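The quiet pleasure of a folded cloth

By Hermine Wyss

I have a drawer at home that makes me happy every time I open it. It holds towels and dusters, each one folded in thirds and stood on its edge, and I owe the whole thing to an afternoon with Mieke Van den Broek.

Mieke teaches folding. She has done it since February in a bright upstairs room at Brendness, and 47 people had put their names down for the spring classes when I visited - far more than the room could ever hold at once! Her first lesson is always the table. Clear it completely, she says, then wipe it, then clear it again of whatever you put down while you were wiping.

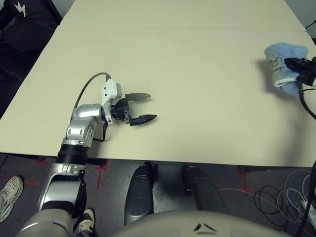
A pale, matt surface is her favourite. You see the edges of the cloth properly against it, and small pieces don't slide away from you the way they do on gloss. At home I'd been folding on my knee in front of the television, so this came as something of a revelation.

Then comes the cloth itself. Beginners want to start with a bath sheet, and Mieke won't have it. She likes something small and soft, the sort of cloth that has been through the wash almost 300 times and has forgotten it ever had corners. Drop it in a heap, find one corner, run your fingers along the hem until you meet the next. Lift, let it hang, lay it down away from you. 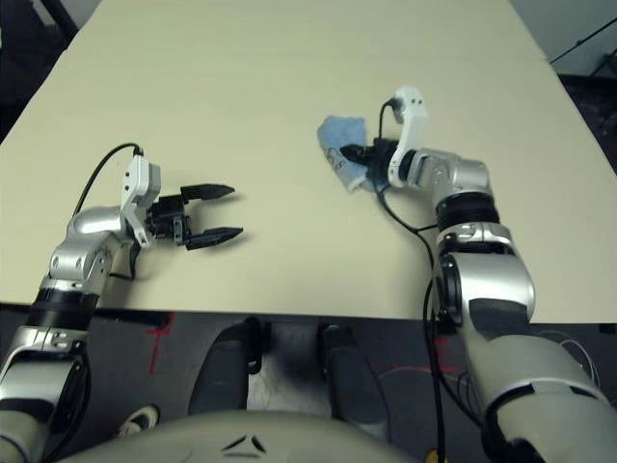
Wai-kit Yip, who was at the next place to mine, had the knack within minutes. I did not. My thirds came out as a half and two slivers, and Mieke made me shake it out and begin again (four times, if you must know). But on the fifth go the edges met, I smoothed the thing flat with the side of my hand and felt absurdly proud.

She marks her practice cloths in laundry pen, by the way, so they find their way back to the right basket. I've started doing the same with mine - kitchen, bathroom, car.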